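Unit 2: Linen Handling - Rolled Towels

Module notes for housekeeping and spa attendants. Read before the practical. Bring your own copy, as the bench cards stay in the room.

2.1 Scope

These notes cover the rolling, staging and standing display of bath and hand towels in terry cloth. Flat folding was covered in Unit 1. Bath mats, robes and fitted items are not rolled in this course.

A rolled towel takes up less shelf width than a folded one and can be pulled out without disturbing its neighbours. The cost is time. A roll takes longer to make than a three-panel fold, and a poor roll has to be opened and started again. Some properties roll only the towels guests will see and fold the rest. The Pravska manual uses that split, and so do we.

2.2 Terms

Core - the tight centre of the roll, made in the first few turns.
Spiral end - either end of the roll, where the layers show as a coil.
Outer wrap - the last layer, which carries the finished edge.
Step - the ridge where the outer wrap ends and the layer below begins.
Staging - laying finished rolls on the bench before they are shelved or stood.

2.3 Preparing the towel

a) Take one towel from the bin at a time. Leave the rest inside.
b) Shake it out once and lay it flat, label side up.
c) Smooth from the centre outward with the flat of the hand. Do not pull at the corners, which stretches the border and gives an uneven end.
d) Fold in half lengthwise. For a towel with a woven border, keep the two border lines level.
e) Check for stains, pulled loops and damp patches. Any reject goes in the Trandel bag under the bench.

2.4 Rolling

a) Start at the short end without the label. Make the first turns small and firm, as the core sets the shape of everything after it.
b) Keep both hands the same distance from the ends. If one hand leads, the roll comes out as a cone.
c) Roll to the end with even pressure. Thick terry needs less pressure than thin; over-tight terry springs open.
d) For a diagonal wrap, turn the last corner in before the final turn. This leaves a slanted step across the side of the roll.

Thick and thin towels rolled by the same method will not match in diameter. Do not tighten the thick one to make it match. Sort by weight first, or accept the difference.

2.5 Staging

Lay the rolls side by side, parallel, with the spiral ends facing the same way. Keep the bin to one side with its opening within reach, and leave clear table in front of the row for the next towel. Where colours are mixed, agree on the order before starting. The row in the practical runs yellow, pink, white, with the yellow roll the largest.
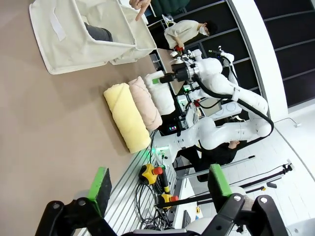
2.6 Standing display

Standing rolls are used on vanity tops and open shelves. They show the spiral at the top and the outer wrap at the side, so faults that pass in a staged row will show here.

a) Tap the lower end lightly on the bench to level the layers.
b) Set the roll down vertically and let go slowly. If it leans, the base is uneven - open it and go back to 2.4 b.
c) Turn the roll to place the step where the display plan calls for it. Cui layouts put it at the back; ours leave it free.
d) Stand the next roll beside the first, leaving enough room for fingers between them.

Compare the yellow and pink rolls. The yellow is thick and fluffy, and its outer wrap makes a clear step about halfway down. The pink is narrower and smoother, with diagonal folds at the side and a small spiral on top.

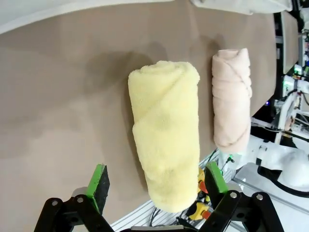
2.7 Common faults

Telescoping: the core slides out at one end. Core too loose.
Coning: one end wider than the other. Uneven hand position.
Flagging: the outer corner lifts away. Corner not turned in.
Leaning: base not level, or the lengthwise fold was off.

2.8 Before the next session

Roll 20 hand towels to the standard in 2.4 and keep the last two standing overnight. Note any that have opened or leaned by morning. The results go on sheet 508, which is collected at the start of Unit 3.

Related notes

Unit 1: Flat folding and stack height
Unit 3: Shelf loading and rotation
Sheet 508: Roll check record
Brarkus trolley - loading order
Reading a care label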